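Home | Scores | Fixtures | Cricket | Football | More

Plonora lose opening bowler to hamstring, gain a selection headache

September 2023

Plonora will go into the last three rounds of the Promau Twenty20 League without their opening bowler, who tore a hamstring on Saturday while turning for a second run that, by general agreement, was never there.

The left-armer had already bowled his four overs against Rivadeneyra without trouble. He was batting at number ten, his team needed 30 from the last over, and the match was as good as gone. He called his partner through anyway, slipped, got up, and was run out by half the length of the pitch. He left the field on the shoulders of two teammates, one of them a good deal shorter than the other. 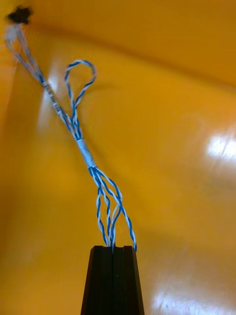
A scan on Sunday night showed a grade two tear, the club said in a statement that also thanked supporters for their patience and reminded them that parking at the ground is no longer free. He is expected to miss six weeks. The season has three left.

His absence is a real problem. He has taken 19 wickets in the league this year, more than any other Plonora bowler, and most of them in the first three overs, before the batters have worked out which way the ball is going. The rest of the attack has tended to do its work later and at greater expense.

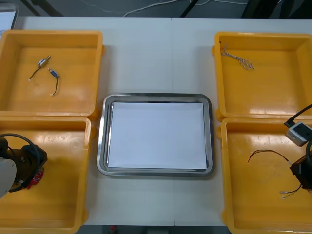 The club has two options, neither of which has caused much excitement. One is a 20-year-old seamer from the second team who is quick, willing and not always certain where the stumps are. He sent down five wides in his only league over in August. The other is the former captain, who retired from bowling last year citing his knees and has been heard to say since that the knees feel fine.

"We have plenty of cover in that department," the club's statement said, without going into who.

Plonora sit fourth, level on points with Brollier and ahead on net run rate by a margin that needs three decimal places. The top four go through to the playoffs. Brollier, as it happens, are next up, at home, on a pitch that has helped the new ball all summer.

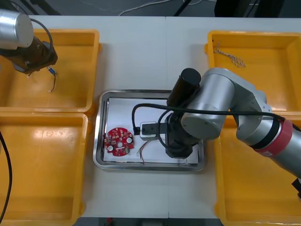
Brollier have fitness worries of their own. Their wicketkeeper has a broken finger, which he describes as bruised, and their overseas batter missed the last game with a stomach complaint after the club's own curry night. Both are listed as likely to play. The curry night drew 408 people and has been judged a success in every other respect.

Rivadeneyra, meanwhile, have already qualified and can rest whomever they please. Their win in front of a crowd of 3876 was their eighth in a row, and their coach spent most of his time afterward complaining about the outfield.
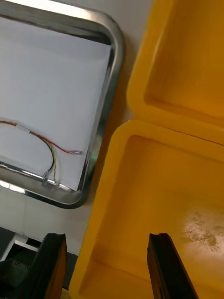

Plonora will name their squad the day before the match. The injured man is to travel with the team in what the club calls a mentoring role, and has been asked to advise the younger players on bowling with the new ball. Running between the wickets will be handled by someone else.

Recent items
- Brollier keeper says finger "basically straight"
- Promau League: playoff dates and ticket prices
- Rivadeneyra make it eight in a row
- Plonora parking charges: what members will pay
- Second-team roundup: rain, mostly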